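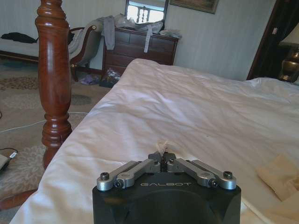

I am preparing the equipment budget for next year at Uvummont, and I want to write down some things about robots that handle clothes. Maybe it helps another small team with the same problem.

The robot is the big line in the quote, so everybody looks at it first. My mistake last year was to look only at it. The small lines are where our money went.

Fingertips, for example. We want to work with shirts and bed covers, so we will wear the tips faster than a team that picks up boxes. Stindov asks $80 for a pair. I have put three pairs in the plan for each arm. 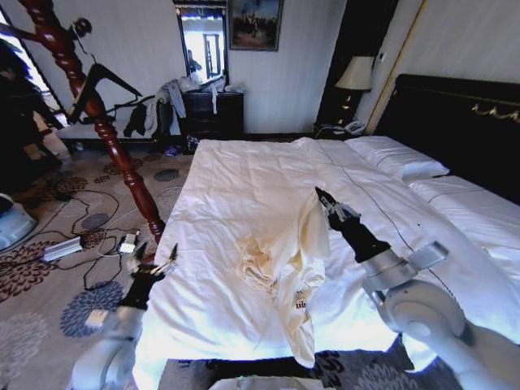

Then the training for our staff. Stasport includes it in the price, Halonen charges for it separately. When you compare two offers, please put them in the same table with the same rows, otherwise the cheaper one is only cheaper on paper.

Delivery is 90 days from Halonen. If we sign in December, we should not promise anything to our own customers before autumn. I have told this to my manager two times already.

Also power. Extension leads, spare chargers, adapters, a cable cover for carpet. I made a separate list for these and it came to $481. Last year I had zero in this row!
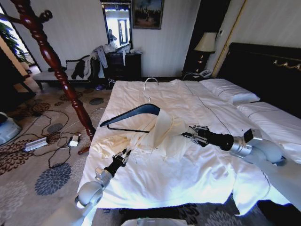

One question I still can't answer: do we pay for the longer warranty on the wrists, or keep that money for a spare gripper? I lean to the spare, as we could change it ourselves the same afternoon.

If you have bought two-arm robots for laundry or room work, which did you choose? Replies are open, and I will read them before I send the final table to finance.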